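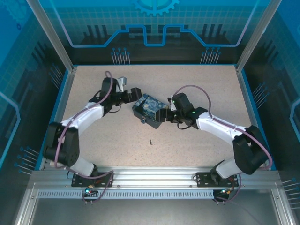
Home | Notebook | Stock | Contact

2026-03-10 – tins, box 2

Starry night tin out on the bench today, the blue and yellow one. From the Dawber lot, ref 3111. Swirls look fine to me, checked against the Terkwood proof, yellow maybe a touch warm. Lid fit still to do.

Measured length again, 118 mm. Old sheet said 116, corrected it. Wiped down with Enosine on a cloth, not too much, it dulls the print if you leave it.

Still want eight more for the September set – chase Belska. Labels for box 2 need redoing, mine have smugded. Put teh calipers back pls.

Recent entries
Hinge pins, second go
Belska delivery notes
Lid dents

Contact the workshop | Back to top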